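Grounds and Buildings Upkeep, Week 2 Handout: Gritting, Salt and Keeping Paths Open

Notes to go with the evening session. Bring them along, I'll be scribbling on mine too.
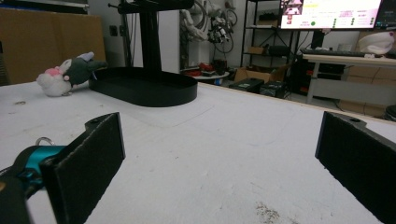 Reading time: 6 minutes

Right, winter paths. I moved this session forward because half of you asked about it in December, when the first proper frost caught a lot of sites out (mine included, I had one salt bin full of crisp packets and not much else). Last week was gutters and drains, and you'll want those notes handy because a good deal of path ice starts life as a dripping gutter.

What salt does

Ordinary rock salt lowers the freezing point of water. It needs a bit of moisture to get going, and it needs something to crush and spread it, usually tyres or feet. On a road that happens quickly. On a quiet side path behind a plant room it can sit there for hours in neat brown lumps doing very little, and people see the lumps and assume the path is safe. Please don't assume that!

It also gets weaker as the temperature drops. Just under freezing it's lovely stuff. Once you get down to minus seven or so it slows right up, and on a properly bitter night you'll want grit or sharp sand for grip as well. Sand melts nothing at all, so think of it as a doormat for ice.

Before, during, after

The best time to salt is before the frost forms, on a surface that's damp or dry but with no water running across it. If rain is due first and the freeze comes later, hold off until the rain has gone through or you'll be washing the whole lot down the drain. I've done that. It was five in the afternoon, I was very pleased with myself, and by nine there wasn't a grain left on the front ramp.

If it's already snowing, clear first and salt second. Salt thrown on top of deep snow makes a grey slush, and slush that refreezes overnight is nastier to walk on than the snow was. Shovel down the middle of the path to get a line you can see, then push outwards to both sides. Keep the heaps away from drains and off the tops of slopes, because when they melt in the daytime the water has to go somewhere.

And no hot water. Every year someone comes out with a kettle. It thins out, spreads, and freezes into a sheet you could skate on.

Picking your routes

You can't treat everything, so decide in the warm and write it down. I split a site into first routes and second routes. First routes are the main entrance, step-free access, fire exits and the bit between the car park and the door. Second routes are everything people like using but could live without for a morning. Anything left over gets closed off with a barrier and a sign that says where to go instead (a sign that only says "closed" gets stepped over, in my experience).

Our worked example for tonight is the Skirnureck site, which you've got on the plan from week one. Two entrances, one long ramp facing north, and that awkward set of steps by the bike shelter. Have a go at marking first routes on it before you come in. I'd be interested to see what you do with the steps. I've changed my mind about them more than once.

Fire exits catch people out. The door itself might be clear, but look at where it leads. If folk come out onto a strip of ice and then have to cross a lawn to reach the assembly point, that strip is a first route as well, even if no one sets foot on it from one year to the next.

How much to put down

Less than you think. A thin, even scatter is plenty for a light frost, and you can go a little heavier if snow is coming. If it crunches like gravel underfoot you've overdone it. Too much salt eats metal handrails at the base, breaks up concrete, kills the grass edge and gets trodden indoors onto somebody's nice floor.

For small areas I use a scoop and a bucket. For longer ones a push spreader is a joy, provided you walk at a steady pace and remember to shut the gate when you stop. Rinse it out afterwards, every time, and let it dry with the hopper open. Salt left sitting in a spreader sets like toffee, and the spinner is the first thing to seize.

Keep it dry

Heaped salt in the open goes hard, and the rain carries it off into the soil. Lidded bins are best, put where they're needed and on level ground. Check the lids in autumn. Have a shovel nearby but not in the bin, or it'll be stuck fast when you want it.

Looking after yourself

Gloves, always, as salt finds every small cut you've got. Warm layers you can take off, boots with a decent tread, and something bright if it's dark. Push the snow where you can and lift it only when you must, with small loads and bent knees. Don't go out alone before dawn without telling someone. If your chest feels tight, stop and get help straight away.

Writing it down

Keep a log. Date, time, weather, which routes, what you used, your initials. A cheap notebook by the back door does the job very well. Some of you have Truneo at work and can fill it in on your phone, which is fine, only do it at the time and don't save it all up for Friday. Put down the checks where you did nothing too. "Looked at ramp, dry, no frost, no salt needed" is a perfectly good entry and I wish I saw more of them.

For next time

Walk your own site (or a friend's, ask nicely) and find:
- the spot that stays in shade longest
- anywhere water crosses a path
- every salt bin, and whether the lid shuts
- the way out from each fire exit

Sketch it on one side of paper. Scruffy is fine, mine always are.

We're in the Gallagher room again, same time, and there's tea if you get there early. Next week is outdoor lighting and timers, so if your car park lights come on at odd hours make a note of when, and bring that as well.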